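2019년 6월 23일 / 급하게 정리, 나중에 다듬을 것

가방 하나로 두 시간을 얘기했다. 소풍용 보냉 가방. 색은 남색. Thảo Phan(타오 판) 씨는 작은 가방 공방 Bura에서 패턴을 뜬다. 커피 두 잔, 녹음기는 중간에 한 번 꺼짐.

첫 질문은 뻔했다. 왜 남색이냐고. "때가 덜 타잖아요. 검정은 먼지가 보이고 베이지는 김칫국물 한 방울이면 끝이고." 원래 베이지로 776개를 만들었다가 꽤 고생했다고 한다. 반품 얘기는 길게 안 하고 싶어 했다.

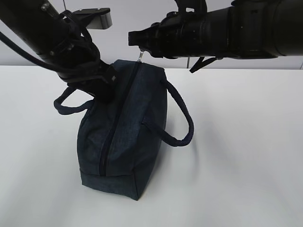
손잡이 얘기로 넘어가면 말이 빨라진다. "사람들이 가방을 들 때 손잡이만 잡을 것 같죠? 윗부분 천을 그냥 움켜쥐는 사람이 더 많아요. 그래서 위쪽 솔기를 두 번 박아요." 동업자 Vinh Cù(빈 꾸) 씨는 한 번이면 된다는 쪽. 아직도 싸운단다.

안감은 더 오래 걸렸다. 닦기 쉬워야 하고, 접었을때 소리가 심하면 안 되고. "도서관에서 열었다가 다 쳐다봤어요. 제가 직접 해봤거든요." 거래처 Vemonico에서 견본을 받아 한 장씩 구겨 봤다고.
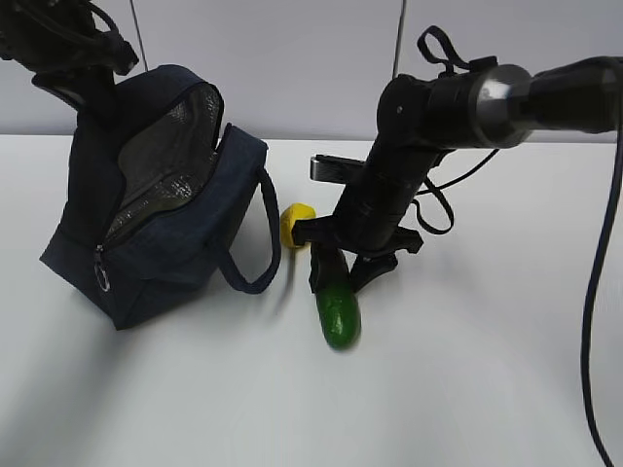

지퍼를 열면 보이는 은색 안감. 옆으로 늘어진 것은 손잡이.

지퍼는? "고리를 달았어요. 작은 손잡이만 있으면 장갑 끼고 못 열어요." 겨울에 버스 정류장에서 알게 된 일이란다. 고리 하나 값이 얼마나 하냐고 물으니 웃기만 함. 대신 품번은 알려줬다. 3022. 왜 외우고 있는지는 본인도 모른다고.

점심 가방을 식탁 어디에 두느냐는 질문엔 의외로 단호했다. "먹을 때는 치워요. 상 위에는 음식만." 집에서도 그런다. 빈 식탁에 먼저 행주질 한 번, 그다음에 도시락. 어머니 Liên Tiêu(리엔 띠에우) 씨한테 배운 순서라고 햇다.

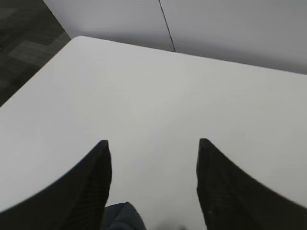 ## 뭘 넣고 다니세요

"밥, 과일, 얼음팩. 얼음팩은 옆에 세워요. 밑에 깔면 밥이 딱딱해져." 과일은 통에 담고 물기 있는 건 맨 밑. 숟가락은 늘 잊어버려서 아예 하나를 넣어 둔다. 빼서 씻고 다시 넣는 게 습관이 되기까지 오래 걸렸다고.

꽉 채우는 건 말린다. 지퍼가 버티긴 하는데 모서리가 먼저 간다. 수선 들어오는 건 대부분 모서리. 작년 8월에는 한 달에 52개가 들어왔다. 휴가철이라 다들 억지로 쑤셔 넣은 것 같다고.

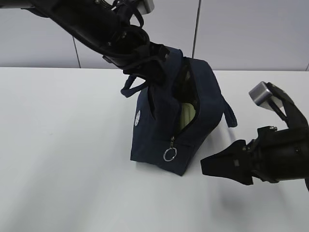
반쯤 열린 지퍼 사이로 연두빛이 조금. 옆면에는 흰 실로 놓은 작은 자수 로고.

자수는 작게 해 달라고 우겼단다. "크면 광고판이에요. 들고 다니는 사람이 돈을 받아야지." 빈 씨는 이것도 반대했다. 이번엔 타오 씨가 이겼고.

다음 제품은 어깨끈이 달린 것. 이름은 Trình으로 정했는데 크기는 아직. 언제 나오냐고 다시 물었다. "안감 오면요. 다음 주에 전화 준다고 했는데 그 말을 벌써 세 번 들었어요."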